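How Do You Teach a Robot to Pick Up a Sock?

Science for Young Readers
31/01/2020

You can pick up a sock without thinking. You see it, you reach for it, your fingers close and up it comes. If the sock is rolled into a ball, you grab it one way. If it is lying flat, you pinch a bit of it and lift.

For a robot, this is hard. A robot does not know what a sock is. It does not know that a sock is soft, or that it bends. It has motors that can move its arm and open and close its hand, and that is all it starts with.

So how does a robot learn? Researchers have tried several ways. In this article we will look at one of them, which is to have people show the robot what to do.

The old way: writing it all down

For a long time, people told robots what to do by writing a list of steps. Move the arm forward. Go down. Close the hand. Go up. The list is called a program.

A program like this works well in a car factory. Every car door comes down the line in the same place and is the same shape, so the robot can make the same move again and again.

A bedroom floor is different. The sock is never in the same place twice. It may be under a chair, or half inside a shoe. You would need a new list of steps for each case, and you would never be done writing.

A newer way: showing

Think about how you learned to tie your shoes. Someone probably sat next to you and did it slowly while you watched. Then you tried. You may have needed to see it many times.

Robots can learn from being shown, too. This is called imitation learning. To imitate means to copy. The robot's computer is given many recordings of a job being done, and it looks for what they have in common.

There is one problem. A person's hand has five fingers and can bend in a lot of places. Many robot hands have only two fingers, and they open and close like a pair of kitchen tongs. If the computer watches a human hand, it sees moves that the robot cannot make.

One answer is to give the person a robot's hand to hold. This tool is called a hand-held gripper. A person carries it by a handle and uses it to pick things up. A camera on the gripper records what is in front of it, so the recording shows the job from the place where the robot's own hand would be.

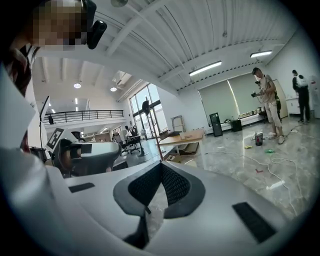 At Flodetti, a robot learning project, each person who shows a job is called a demonstrator. Demonstrators work with one gripper or with two, depending on the job. Picking up a marker takes one. Folding a towel takes two, because you need to hold both corners.

Some projects also record what the person's head is pointed at. A camera worn on the head gives a wider view than one on the gripper. You look at a thing before you reach for it, and that can help the computer learn where to look first.

How does the computer know where the gripper is?

A video alone does not say how far the gripper moved. The computer has to work that out.

One way is to use a marker, a black-and-white square with a pattern in it. It looks a little like the codes on tickets and packages. The computer knows how big the square is in real life. If it looks small in the video, it must be far away. If it looks slanted, it must be turned. From one flat picture of the square, the computer can figure out where it is and which way it is facing.

What did the Flodetti team find?

The team wanted to know how many recordings a robot needs. They picked one job: pick up a small object from the floor and put it in a box. They made 753 recordings of people doing this with grippers.

First they trained the robot with only 189 of the recordings. Then they let it try the job 500 times and kept score. It could pick up hard things, such as blocks, but it often missed soft things. It would close its fingers too high and come up with nothing.

Next they trained it again, this time with all 753 recordings, and gave it another 500 tries. It missed less often. It was also better at starting over after a miss – it opened its fingers, moved down a little and tried again. Some of the demonstrators had missed now and then, and had fixed their mistakes while the camera was running. The robot had copied that part as well.

The team had thought of throwing those recordings out. Now they keep them.

A second group, at the Brellen lab, tried the same job in 12 different rooms. They found that changing the room mattered a lot. A robot that had only seen one floor got mixed up by a shiny one, where lights show up as bright patches. Recordings from many rooms helped it to ignore the patches and look for the object.

What robots still can't do

A robot trained this way learns the job it was shown. If it has learned to put blocks in a box, it can't set a table. It also does not know why the blocks go in the box.

Both groups plan to start on a new job in September, which is putting lids on jars.

Words to know

Demonstrator: a person who shows how a job is done.

Gripper: a tool or robot hand that opens and closes to hold things.

Imitation learning: learning by copying what someone else does.

Program: a list of steps for a computer or robot to follow.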